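Notebook, gripper bench
Thursday, September 4, 2025

Rarico fingers vs. Stikavora pads, second round. Same arm, same controller settings, only the end of the wrist changes. Clothes again, and I'm so glad we quit using the folded dish towels, because they made both grippers look far better than they are.

Started with the Rarico pair. Two fingers, the long ones, with the thin silicone skins Friederike Baumgart cut down in February. They love an edge! Give them a hem or a cuff standing up off the pile and they slide in on either side and close, very clean. On flat cloth they skate. I dropped the closing force by 3 steps and the skating got better, but then heavier pieces slipped out halfway up. Put it back where it was.

Stikavora after lunch. Short, wide pads with the ribbed face. Much happier on flat cloth — they pinch up a ridge and hold on to it. Out of 89 picks for the day (both grippers together) only two were complete misses with these, and both of those were on smooth black fabric. The downside is that they grab everything. If two garments touch, you get two garments. I need to log double picks in their own column, right now they count as a success and that's silly.

Wrist camera: swapped the Ruppert for the little Tronetti unit after the first hour. Wider view, so I can keep the cloth in sight much closer in, which is lovely. It's soft up close, though. Seams come through, lettering on labels doesn't. Fine for choosing a grasp point. Black cloth is still the hard one. The folds run together and the grasp finder wants to treat the whole heap as one big blob. Tried raising the exposure and the floor washed out before the black got any better. Maybe a small light on the wrist, low and from the side? Friederike thinks the glare off the shinier fabrics will undo whatever we gain. Worth an afternoon either way.

Straps: leave them in. They're annoying and I want them annoying.

To do
- separate column for double picks
- rerun the Rarico set with 8 mm more opening
- ask Friederike if there's any silicone sheet left
- side light, even if it's just taped on
- save the Tronetti exposure settings under a name somebody else can find

Tan with black is my favorite test pile so far, a rolled cuff for the fingers and a wide flap for the pads.
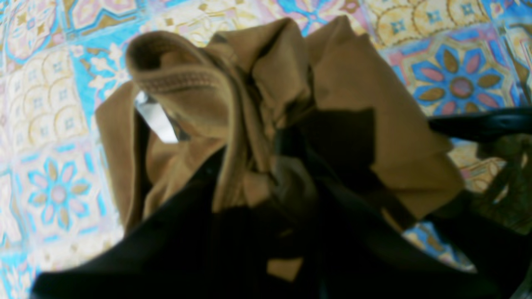 Photo: Tronetti wrist camera, gripper bench notebook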